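Ziramia Dual-Arm Control Kit, reviewed by Poppy Ashworth
Aug 5, 2022

I bought the Ziramia kit to run the two-arm bench we have been building at the Cropper shared workshop. It cost $487 with the sync cable. The kit is a controller box, a license for the sequence editor, and a printed manual of 31 pages. You supply the arms, the grippers and the table.

Our test job is clearing scraps off a table with a dustpan and hand brush. One arm handles the brush, and the scraps are bits of bread and kitchen sponge. 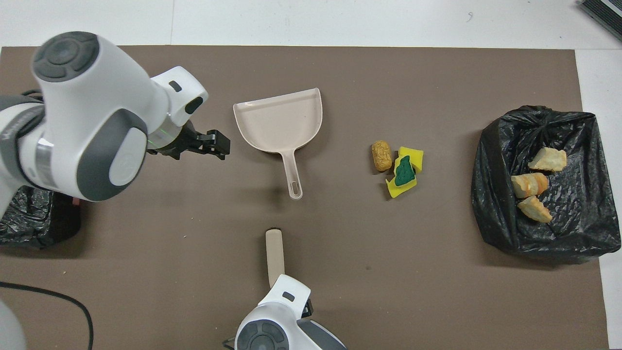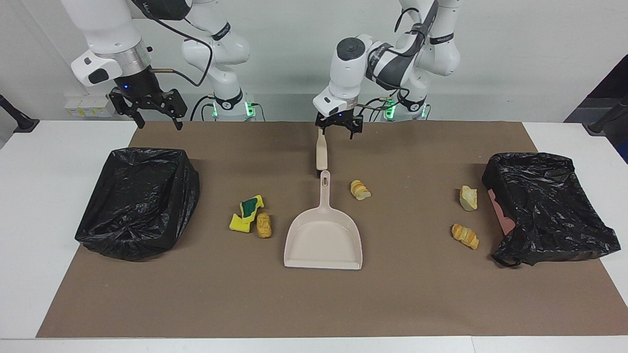 Setup took two evenings. Wiring was simple and the connectors are keyed, so you can't plug the left arm into the right port. Calibration was slower. The manual tells you to touch each gripper to the same four points on the table, but it doesn't say that the table height has to be entered first. I did the whole thing twice before Dorothy Cheetham found the setting under the Safety tab, where I would not have looked.

The editor is the best part. You move an arm by hand, press a key to store the position, and drag the stored positions into order. Each arm has its own track, and you can make one wait for the other. A sequence can hold 3,000 stored positions. Our longest one is nowhere near that.

Collision checking between the arms works, with one catch. It knows the shape of the arms and the gripper, but it doesn't know about whatever the gripper is holding. A long brush handle has to be added as a custom tool, and you have to type in the measurements yourself. Do this before you run anything at full speed. I didn't, and I knocked the handle against the other arm's wrist on the first day.

Force limits are set per arm and can't be changed in the middle of a sequence. For sweeping I'd like a light touch on the table and a firmer one on the grip. Support says a fix is planned for September.

I also looked at the Gikon controller, which has per-step force but no track view, and the Ralley, which only runs one arm at a time. For two arms on one bench I'd buy the Ziramia again. Four out of five, and I'll change that if the September update does what they say.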